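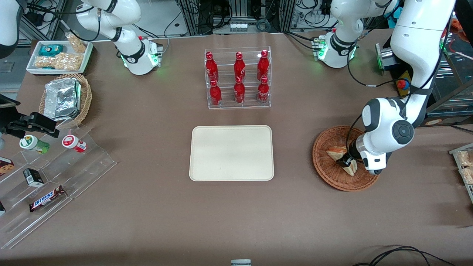 Rangement d'un comptoir en libre-service, petit format, fil technique. Je reprends tout depuis le plan de pose parce que la version précédente (rayonnages Tevholm, profondeur unique) ne tenait pas la rotation. Premier choix : le présentoir acrylique à deux niveaux pour les bouteilles, trois Coca-Cola derrière en haut, trois devant en bas. L'étiquette du fond reste lisible, le plateau crème devant reste vide : c'est la zone de composition, on n'y stocke rien.

1/ Le papier kraft d'abord. Déroulé sur toute la table, tendu, scotché par-dessous. Il absorbe les miettes et le fond des bouteilles, et il se change en une fois. Un rouleau Camier fait 27 m. Prendre le mat, le brillant glisse sous l'acrylique.

2/ L'acrylique transparent a un seul défaut sérieux, la rayure. Microfibre humide, savon neutre, jamais d'alcool ni de produit à vitres. Au-delà d'un certain nombre de passages à l'éponge côté vert, la tranche blanchit et il faut remplacer la tablette. Martens les vend à l'unité, Tevholm par lot de 4 uniquement.

3/ Bouteilles : debout si elles se prennent par le col, couchées si elles sont petites et qu'on a une étagère inclinée ou à rebord. Les deux petites, étiquette verte et étiquette rouge, sont couchées sur l'étagère basse de gauche. Je ne suis pas convaincu. Le bouchon blanc est le même sur les deux, donc vu de côté on ne les distingue plus. À revoir.

4/ Osier pour les sandwichs. Question récurrente : pourquoi pas un bac ? Un bac fermé condense, la croûte ramollit. Le panier rond laisse circuler l'air par le dessous, à condition de ne pas le doubler de plastique. Papier ingraissable si le client l'exige, découpé au diamètre du fond, pas plus large.

5/ Corollaire : pas de pile. Deux triangles, ça va. À partir du troisième niveau, celui du bas s'écrase et on retrouve la garniture dans le tressage. L'osier se brosse à sec, se rince vite, sèche à l'envers sur une grille. Ne jamais le remettre en service humide.

6/ Snacks en sachet : le bac blanc rectangulaire, sachets appuyés contre le bord du fond. À plat, ils se recouvrent et seul celui du dessus part. L'inclinaison suffit, inutile d'acheter des séparateurs. J'en ai acheté en juin. Ils sont dans un carton.

7/ Les papillotes alu ont leur propre panier. Elles s'emboîtent mal, se froissent entre elles et percent les sachets fins quand on les mélange. Panier séparé, rempli sous le bord.

8/ Chocolat : loin de toute source chaude, et jamais sur le niveau supérieur d'un présentoir éclairé. La barre Snickers est donc sur l'étagère de gauche, avec la boîte de biscuits. Cohérence de famille acceptable (sucré, emballage rigide ou semi-rigide).

9/ Charge. La tablette du modèle Lemesdale est donnée pour 3000 g répartis. Je m'arrête à 2000 g. L'acrylique fléchit avant de casser, et une tablette qui fléchit fait basculer la rangée de devant vers le client. Contrôle à la règle métallique posée sur la tranche, une fois par mois.

10/ Ordre de réassort : bouteilles, sachets, papillotes, sandwichs en dernier. On remplit par l'arrière, on avance l'existant. Le plateau central s'essuie à chaque commande et reste libre entre deux.

11/ On me demande les cotes du présentoir à bouteilles. Je mesure l'entraxe ce soir et je l'ajoute sous ce fil, avec la hauteur entre les deux niveaux.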